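So I finally gave up on the old mouse. It had been double-clicking on its own since May, and I kept telling myself it was a software thing, and I kept reinstalling the driver like that was going to do something. Then on Thursday it closed a spreadsheet I'd been working in all morning and that was the end of it.

I wanted a trackball this time. Catrin Ellis (hi Catrin!) has been after me to try one for ages, and she let me use her Pruvetti for an afternoon before I spent any money. I hated it for the first hour. My thumb kept wandering off and the pointer would go sailing into the corner of the screen. By the second hour I was fine, and by the time I had to give it back I was kind of sulking about it.

The trouble is that Pruvetti wants $94 for theirs, and I just can't do that for a mouse. I looked at the Mostyn, which is cheaper but only comes in a right-handed shape, and I use my left when my wrist gets sore. That left the Restach, which is shaped the same on both sides and has the ball in the middle, under your fingers. I found one secondhand and it showed up in two days, packed in more tape than I have ever seen on a box.

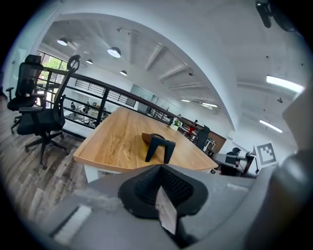 Setup was easy except for the scroll ring. Out of the box it scrolls backward from what I'm used to, and the setting to flip it is hidden three menus deep under "Advanced," next to a bunch of stuff I'm never going to touch. I also turned the pointer speed way down, then up a little every day or so. Do that if you're switching! I started too fast and nearly sent it back.

Cleaning is the part I like best, which is a weird thing to say about a mouse. The ball pops right out, you wipe the little bearings with a cotton swab, and it rolls like butter again. Aled Owen says he does his every week. I'll be lucky if I remember once a month.

I still miss my old side buttons for going back a page. There's supposed to be a way to set that up with two buttons pressed together, so if you've got it working on a Restach, leave me a comment and tell me how.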